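Sock arm gets a new home at the Wernadus workshop

Posted November 2, 2024 by Jacqueline Pichon

Well, the arm has moved! If you've dropped into the shared workshop lately you'll know it spent the winter on the end of the wood bench, collecting sawdust and getting in the way of anyone who needed the vice. Osamu Kikuchi and I finally got it shifted to the back room over a long evening, and it now has a proper white table to work on and a power point it doesn't have to share with the kettle.

For those who missed the earlier posts, the plan is an arm that can pair and fold socks. I know, I know. Chiyo Hattori suggested it at the end of last year as a bit of a dare, and I've got three kids and a washing basket that never empties, so I was in before she'd finished the sentence.

The big change this month is the fingers. Our first pair were flat and smooth and they were hopeless – anything knitted slid straight out. Genji Ikeda redrew them as chunky wedges with a crosshatched pad on the inside face, and we printed the first set on the Favham, which only jammed twice (a personal best for that machine). The wrist camera went back on afterwards and sits so that both fingertips are in its view, which makes lining things up a lot less fiddly than my old method of crouching beside the table with a torch.

We're starting with the cuff. The idea is to come in with the fingers wide open, one either side of the mouth of the sock, then close and lift. Thick ribbed socks are first on the list. Thin dress socks can wait, and I don't want to hear about toe socks from anyone (Osamu, that means you).

I ran 100 practice grabs to get a feel for the new fingers and logged 186 lines of notes, most of them about my own typing mistakes. The colour settings still need work too. Sota Amano reckons the white table is too shiny under the ceiling lights and wants to try a matte cover. I'd like to leave it alone until the grabbing is sorted, so we've agreed to argue about it later over biscuits.

Money-wise we're doing all right. The build has cost nine of us a small share each, and the spare motor came out of a dead Yagi label printer that Genji had been hanging on to for years.

If you've got odd socks, please bring them in! Clean ones, adult sizes, any colour you like, and the brighter the better. There's a tub with my name on it just inside the door. We're in the back room most evenings and you're welcome to come and watch, or have a go at the controls if you tie your hair back and keep your sleeves up. Next update in December, once Chiyo has finished the folding code.
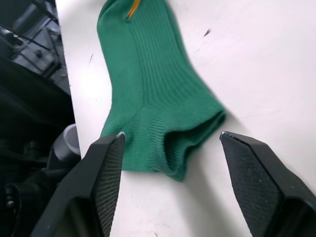
Page last changed: November, by J. Pichon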